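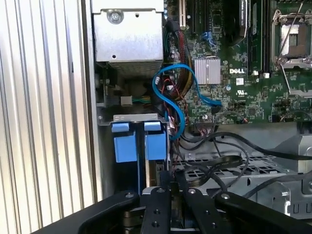 COMUNICADO DE IMPRENSA

Pultero deixa de vender impressoras e passa a consertar as que vendeu

Ullerham, 28 de agosto de 2026 -- A Pultero, que durante anos convenceu escritórios e escolas de que precisavam de um equipamento novo, anuncia a abertura de um serviço de reparação destinado a provar o contrário. A nova oficina fica no antigo armazém da empresa em Ullerham, no espaço onde se guardavam os catálogos, e aceita computadores de secretária, estações de trabalho, monitores e impressoras de qualquer marca, incluindo as que a casa sempre recomendou com um sorriso um pouco forçado.

O serviço começa com 6 técnicos e um balcão aberto ao público de segunda a sábado. O diagnóstico custa 64 coroas, valor descontado na fatura se o cliente avançar com a reparação. Se a máquina não tiver salvação, o cliente recebe um relatório escrito em linguagem corrente, com os motivos e os preços das peças. A direção pediu expressamente que o relatório não contivesse a frase "fim do ciclo de vida", por considerar que já a usou o suficiente.

"Passei boa parte da minha carreira a explicar às pessoas que um computador de quatro anos era um fóssil", diz Ulla Tveit, diretora-geral da Pultero. "Escrevi muitas dessas propostas numa máquina de nove. Trabalhava lindamente."

A mudança foi preparada ao longo do último inverno, quando a empresa abriu o seu próprio depósito de retomas e fez o inventário. Havia lá 3944 aparelhos. Os técnicos testaram todos e a avaria mais frequente era a fonte de alimentação, seguida de ventoinhas entupidas e de discos cheios até à última fotografia de férias. Houve também um número embaraçoso de computadores sem avaria nenhuma, devolvidos porque o contrato de aluguer tinha chegado ao fim e alguém tinha de fazer a encomenda seguinte.

Parte desse material serve agora de reserva de peças. O restante está a ser recondicionado e será vendido na loja de Trudau, com garantia de um ano e sem autocolantes a dizer "como novo". Os aparelhos têm riscos, e as etiquetas dizem onde.

Para as empresas, a Pultero oferece um contrato de manutenção com prazo de resposta de 72 horas. Os atuais clientes de aluguer podem transitar para o novo regime sem penalização, cláusula que o departamento jurídico redigiu, segundo consta, com visível sofrimento. A primeira a assinar foi a Ó Gríofa, gabinete de topografia com escritórios nas duas cidades, que tinha renovado o parque informático pela última vez sob conselho da própria Pultero.

"Perguntei-lhes se me devolviam o dinheiro da renovação anterior", afirma Sylvain Barbier, responsável administrativo da Ó Gríofa. "Riram-se muito. Depois fizeram-me um desconto."

A oficina é dirigida por Vignesh Mathew, que chefiava a assistência pós-venda e conhece, por isso, todas as queixas de cor. Em novembro arranca um curso noturno de reparação básica, em língua portuguesa e inglesa, aberto a quem saiba distinguir uma chave de estrela de uma faca de manteiga. As inscrições fazem-se ao balcão.

As impressoras a jato de tinta são aceites, mas a Pultero reserva-se o direito de suspirar.

Sobre a Pultero
A Pultero fornece e, a partir de agora, repara equipamento informático em Ullerham e Trudau.

Contacto para a imprensa
Borghild Granström, comunicação, Pultero, Ullerham
Os pedidos de entrevista e de visita à oficina devem ser dirigidos ao balcão, de preferência antes do almoço.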